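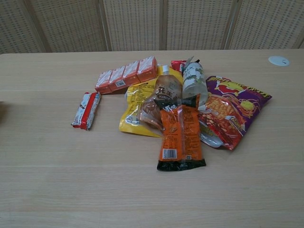

Forum > Workshop and Home > Machines That Do Chores

Search this forum Advanced search

New posts Rules Members Log in

Can a machine put away the snacks yet?

rosaire_l
OK so the break room argument has finally spilled over onto the forum. I said at lunch that sorting a heap of snacks off a table is a solved problem, and Fidel laughed at me so hard that I'm making a thread. The pile up top is the kind of job I mean. Chip bag, juice boxes, a pouch of peanuts, a bottle with a black cap, one candy bar off by itself. Drinks to the fridge, everything else into the bin on the shelf. I say an arm with a decent camera does that today. Tell me I'm wrong.

fidel_mansilla
You're wrong! I spent 5 years on packing lines at Kavine and bags were the thing that ruined my afternoons. A box is a box. A bag has a different shape every time you touch it. Look at how the orange one lies over the peanuts, and the peanuts are on top of the yellow bag, and the purple one is tucked in under the orange one. Pull the purple one first and what happens to the bottle? I don't know, and neither does your arm.

rosaire_l
So don't pull the purple one first. Take the candy bar, take the juice, work inward. My kid could plan that.

fidel_mansilla
Your kid has fingers.

bitna_b
Jumping in because I do vision stuff at Oto (the small one, we make shelf scanners, please don't ask me about the other one). The seeing part of this is way better than Fidel thinks. Barcode on the orange bag is facing up, there's a square code right near it, and the juice pack has a barcode too. Plus the colors are all over the place, so telling one package from the next isn't what would worry me. What would worry me is that little red and white thing way at the back, behind the bottle. Did anybody else even notice it? I had to look twice. A system that only sees a corner of something tends to either skip it or decide it's part of its neighbor.

Also, clear bottle. Clear plastic is still a pain for depth cameras. The label helps a lot, so I'd have it go for the label or the cap.

amna.rind
I missed the red and white thing completely, lol.

My two cents from a much less fancy place: we tried a Gilani arm in our stockroom in February. Suction cup on the end. Boxes, great, I mean really great, I stood there with my coffee and enjoyed it. Then we gave it chip bags. We ran 40 of them and it dropped 5, and every single one it dropped was a bag it had grabbed near a crease. That's not terrible? But I'm the one walking over there to pick them up, so it's also not "solved."

rosaire_l
35 out of 40 with a suction cup sounds like a win for my side, thank you Amna

amna.rind
It is NOT a win for your side, those were laid out flat one at a time. Nothing on top of anything. Your heap is a whole different job.

yaro_tk
I'll split the difference and annoy everyone. I built a hobby setup on a Kultton kit, two soft fingers, and soft fingers are pretty good with bags if you pinch the crimped edge. The orange one has that black bottom edge sitting right there at the front, that's your handle. The peanut pouch has a cap sticking up, also a handle. Where mine falls apart is the juice. Four little boxes held together as one pack, and my software would happily see four separate boxes and try to lift one of them. Then you've got three boxes dangling and it has no clue why the weight is off.

bitna_b
Oh that's a good one. Segmentation would absolutely give you four.

fidel_mansilla
See, now we're at "works if you pinch it in the right spot and know the juice is one thing." That's my whole point. A person does it half asleep.

rosaire_l
Sure, but a person also doesn't want to do it. I don't need fast. If it takes 3 minutes a heap and I'm not in the room, who cares?

amna.rind
Depends who cleans up the burst bag of peanuts, Rosaire.

yaro_tk
Speed matters less than the price for me anyway. I've got 59 hours into mine just on calibration and it still puts things down a bit crooked. My wife cleared the counter while I was typing this post.

rosaire_l
Fine, I'll move a little. Everything except the juice pack and whatever is hiding behind the bottle: today. Those two: ask me later.

fidel_mansilla
And the purple bag.

rosaire_l
I'm not giving you the purple bag.

bitna_b
If one of you wants to test it, do the same heap again and again but toss it down differently each time. Otherwise you'll just tune it to one pile and everybody will claim they won. Yaro, could your fingers open wide enough for a bottle?

yaro_tk
Small one, yes. Big soda, no chance. I'll give it a go with chips and a juice pack tonight after 8 and post how many it drops.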